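The shared kitchen corner, and the woman who sorted it out

I've worked in enough places to know that you can judge a job by its tea-making arrangements (and I've had one where the kettle lived in a filing cabinet, so I speak from experience). So when a reader wrote in to say I really ought to talk to the person behind the refreshment corner at Prustent, up on the top floor of Hájek House in Memorthorpe, I was on the train before I'd properly thought it through.

She didn't want her name used. "Put that I do the kitchen," she said, "and people here will know, and the rest don't need to." She has been there for seven years, mostly doing orders and deliveries, and the corner sort of drifted into her lap when the person before her left. We talked for most of an afternoon, with a break for cake, and I've left out the bit about her sister's wedding even though it was the best story of the day.

Starting with the water

The first thing I asked was where you even begin with a corner that everyone uses and that belongs to no one in particular. She didn't have to think about it.

"Water. You start with the water and you work outwards. Before I took it on, the dispenser was at one end and the mugs were in a cupboard right down by the stairs, so people would walk back and forth and drip the whole way. I got so cross about that carpet! I came in on a Sunday and moved everything. It took fifteen minutes. Seven years of moaning from all of us and it took fifteen minutes." 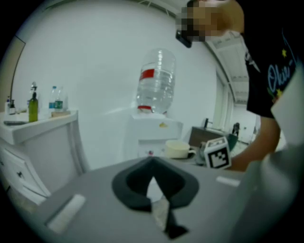 Moving things is the easy part, she told me, and keeping them moved is where most people come unstuck. Her rule is that whatever you need for a drink should be within one arm's reach of where the drink comes out, and everything else can go somewhere else. That's how the white cabinet ended up as neighbour to the dispenser, with the bottles on top of it, and it's how you come to find a cream mug standing close to the dispenser's base with its handle pointing out to the side. I'm very fond of a cream mug, I should say. They show every tea stain going, but they look so friendly.

"I like a pale mug for exactly that reason," she said when I brought up the stains. "If it's brown inside, you can see it's brown inside, and you'll wash it. A dark one, you could be drinking out of anything."

I asked whether she'd ever tried one of those systems where everybody has a hook with their name on it. She laughed for quite a long time.

"We had hooks. We had labels. One man labelled his spoon. And then he went on holiday and there was a sort of silence around this spoon, like it was in a museum. I took the hooks down the week he got back. Now the mugs are just the mugs."

On bottles, and the tops of things

If you've ever lived with a flat surface you'll know that it fills up. I have a windowsill at home that started with one plant and is now mostly batteries. So I was curious about the top of the cabinet, and how she'd kept it from turning into my windowsill.

"Bottles are allowed up there," she said. "That's the rule, bottles. They're tall, you can see them, you can't lose them behind each other the way you can with packets. If somebody puts a packet up there it goes in the cupboard. If somebody puts post up there, it goes on their chair."

On their chair?

"On the seat. So they have to pick it up to sit down. I've never had to have a conversation about it, it just sorts itself out."

I have since tried this on my own family with a pile of school letters and can report mixed results -- my youngest simply sat on them.

She's less strict about what goes inside the cabinet than I'd expected. Tea is at the front and she buys it in boxes of 336, which she says is an annoying size for every shelf she has ever owned. Coffee goes next to that, then sugar in a jar with a proper lid, and behind those is what she calls the back row, where things go that people have brought in from their holidays and feel bad about throwing away. "Fig tea," she said darkly. "There's always a fig tea."

The great limescale question

Anyone from round Memorthorpe will tell you the water is hard. I asked what she does about it, fully expecting vinegar, and got a little speech instead.

"I did vinegar for years. It works all right, but the whole floor smells like a chip shop and then everyone wants chips. So now I use Rinutent, which is a powder, and I do it last thing before I go home. You leave it, you rinse it, you rinse it again. I'm a twice-rinser. There are people who only rinse once and I don't drink their tea."

She also wipes down the outside every afternoon at four o'clock with a cloth that is only for that. I asked what would happen if somebody used the cloth for something else. "They wouldn't," she said, and poured me another cup.

What I hadn't understood before our chat was how much of her job is watching how people move. She'd stand with her own drink and see who reached for what, and who had to go round whom, and then she'd shift one thing along a bit and watch again the next day. The sugar has lived in four different places. The bin used to be on the left and had everybody turning round with a hot drink in one hand and a dripping tea bag in the other, so over to the right it went.

"My daughter says it's a very dull superpower," she told me. "But I go into other people's kitchens now and I have to hold my own hands. My brother keeps his teaspoons in a different drawer from his forks -- a different drawer! On the other side of the cooker!"

I kept quiet at this point about my own teaspoons. 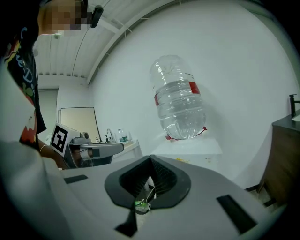
What she'd tell you to do at home

I couldn't leave without asking for something you lot could use, so I got her to imagine a normal kitchen with a normal amount of mess in it and a person who has had enough.

"Make a cup of tea," she said, "and don't tidy first. Make it exactly how you always make it, and notice every time you take a step. Every step is something in the wrong place. Then move one thing, only one, and leave it a week. People do the whole kitchen in a day and then they can't find the scissors and they get upset and put it all back."

And the things you never use?

"Put them up high. If you haven't fetched the steps to get them by next spring, you can let them go. I had a fondue set up high for nineteen years, mind you, so I'm not one to talk."

I tried it when I got home. Seven steps for one cup of tea, and two of those were around the dog. I've moved the tea bags so far and I'm leaving the dog where he is. Next week she's promised to send me her instructions for getting the smell out of a flask, and I'll put them up here as soon as they arrive.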